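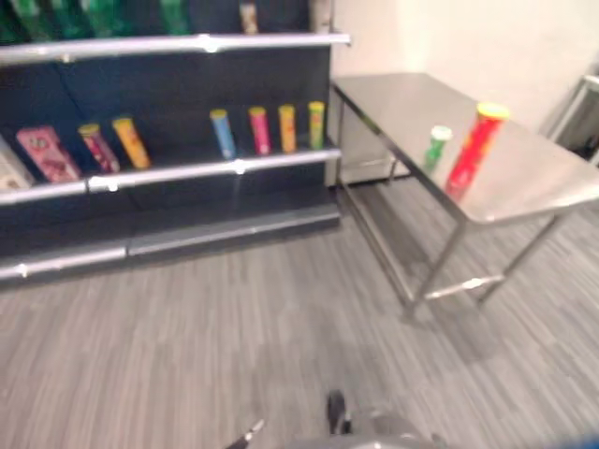 Step 1: Clear a table before you touch the shelf

I've looked after the snack corner at our office for a good while now, and if I could hand you just one habit it would be this: have a clear surface next to the shelf before you start. A steel table is lovely for the job, as it wipes clean in no time and doesn't mind a sticky bottle. Bring a damp cloth, a dry cloth and the list of what people have asked for.

Step 2: Take down the odds and ends first

Start with the small things – the little cups, the short cans, anything that's wandered away from its own kind. Set them on the table with the labels facing you, so you can check the dates without picking each one up twice. I like to do this on a Thursday, when the office is still busy and somebody is bound to wander over and tell me which flavor they miss.

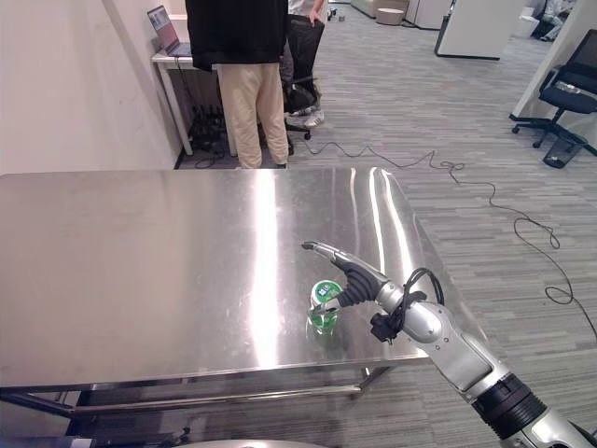 Give each one a quick wipe around the lid while you have it out, and look for dents. A dented can of chips is perfectly nice to eat but it never stands straight, so I put those out for whoever is hungry that afternoon. Ha-rang Yang is usually first in line, bless her!

Small containers with a printed lid are the easiest to sort, because you can read them from the top. Keep them together at one end of the table and put them back last, or they'll vanish behind the tall cans and you'll be fishing for them until supper.

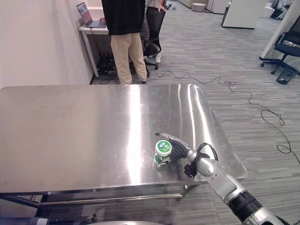 Pledville, April

Step 3: Fill the shelf from the top down

Bottles go up first. Stand the green sodas side by side with the labels forward, and leave enough space to get your fingers around each one. Then come the tall chip cans on the shelf underneath, one color next to another, so a person in a hurry can find the orange one at a glance. 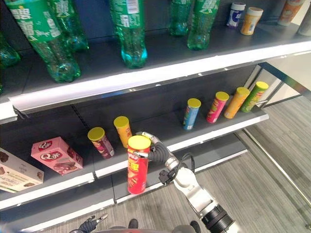

Hold each can around its middle and set it down flat, a little back from the front edge. If one leans, turn it and try again – a crumb under the base is all it takes. Şengül Aydoğan likes hers pushed tight together, and we've agreed to disagree on that. I leave gaps. When the row is done, wipe the table one last time and pin your list back up for the next round.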